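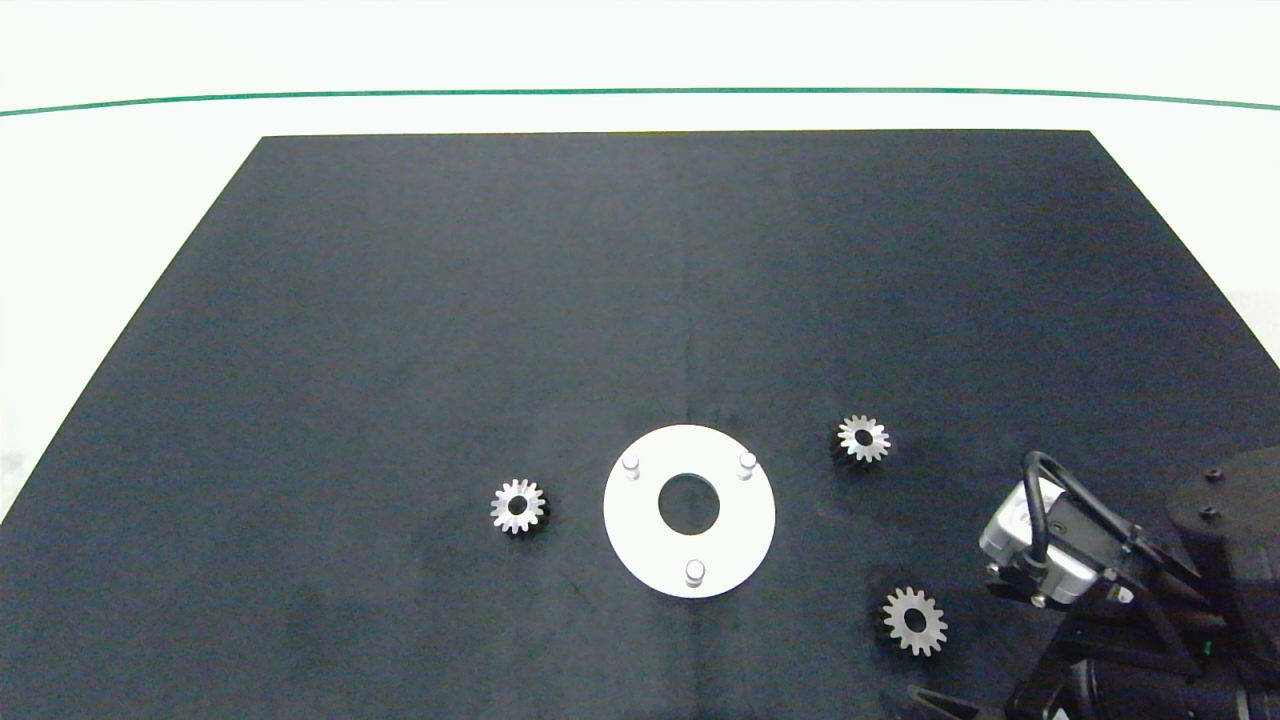

White ring on the black mat, a little right of center.

Dark Mats, Small Parts and Other Bench Habits I Swear By
Posted 2/5/19 by Casimiro Paredes

If you fix things at home, and I hope you do because it's so much fun, the best upgrade you can make is a plain dark mat. I worked on a bare white table for years and lost every pale screw and clip I owned to the floor. Then I laid a piece of black felt over it and wow, what a difference! White and silver parts jump right out at you, and nothing rolls very far on cloth.

Cut the felt a bit smaller than the table so you have a hard border left for your coffee, your phone and the screwdriver you keep reaching for. Felt does collect lint. A sticky roller takes it right off, and I do mine before every job, especially if there's grease involved (lint plus grease makes a gray paste you will be picking out of gear teeth all evening).

Keeping parts in order

Lay parts down in the order they come off, left to right, same side up as they sat in the machine. When I took apart my old Benance kitchen mixer last August I went straight across the mat and then straight back, and it went together on the first try. I was so pleased I made pancakes.

For jobs that will sit overnight, I love a muffin tin. One cup per step. If you run out of cups, egg cartons work fine, though the cardboard ones shed. Write the step on a scrap of masking tape and stick it to the cup, and use a pencil, as marker bleeds.
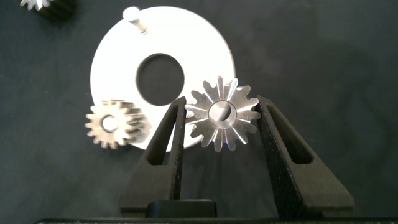 White ring up close on dark cloth, with a small white post near its edge.

Cleaning plastic pieces

Warm water, a drop of dish soap and an old toothbrush will handle nearly everything. Skip the dishwasher! I warped a perfectly good Isari blender collar that way. For the insides of holes, twist a bit of paper towel to a point and work it through. Let everything air dry on a rack with the holes facing down, and give it longer than you think, especially anything with a lip or a groove.

Old sticker glue comes off with cooking oil. Rub it in, leave it 40 minutes, wipe, then wash with soap. Try a spot on the back first if the plastic is painted. 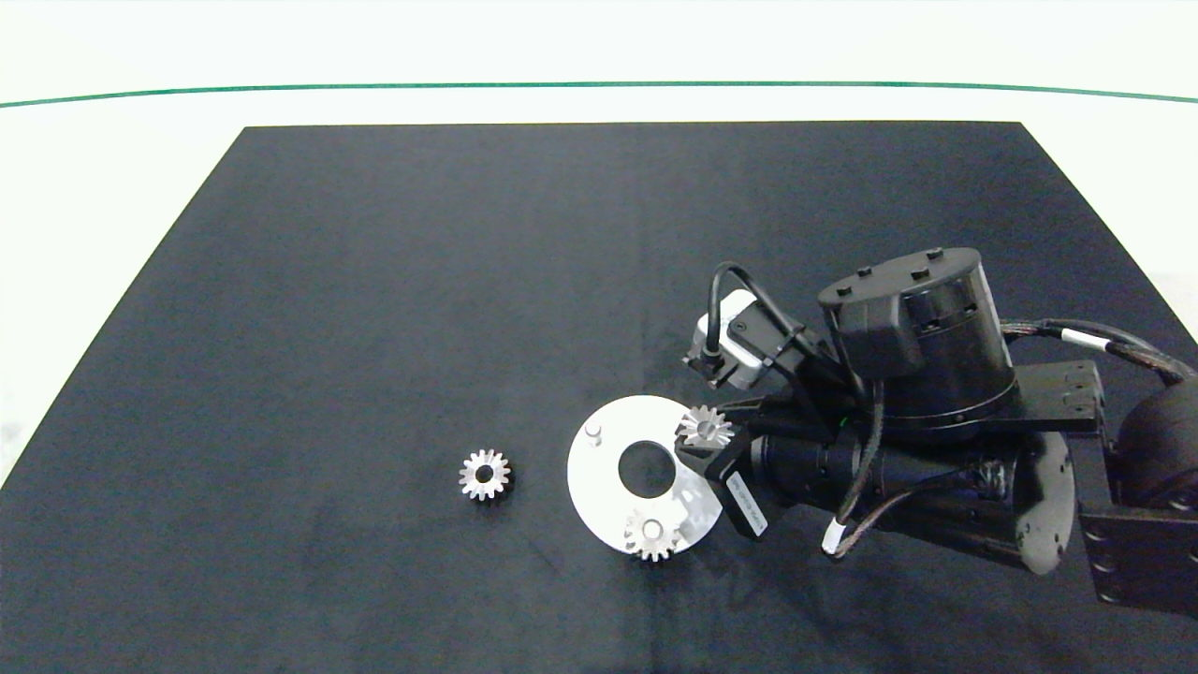 Can I use cooking oil on the gears in a hand-cranked gadget?
Please use food-grade grease or mineral oil for those, as cooking oil turns sticky with time and you'll be scrubbing it all out again.

A little goes a long way, too. I put a dab on a cotton swab, touch it to the teeth and turn the crank slowly until it has spread all the way around. Wipe off whatever squeezes out.

Storing the leftovers

I keep every spare washer, spring and knob, and my jar count is up to 206 (yes, I label them all, and yes, I enjoy it). Baby food jars are my favorite size. Screw the lids to the underside of a shelf and you can twist each jar on and off with one hand, which feels great every single time.

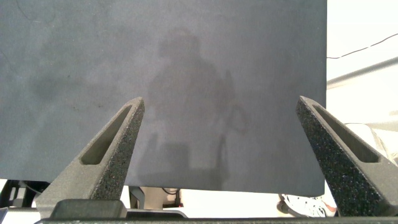

If you don't have a shelf to spare, a shoe organizer on the back of a door does nearly as well, and the clear pockets let you find things fast. Put heavy stuff in the bottom row. I use the top row for tape, glue and the instruction sheets, folded so the model name shows.

Next time I'll get into sharpening kitchen scissors, which is easier than you'd think and very satisfying. Until then, go oil something squeaky!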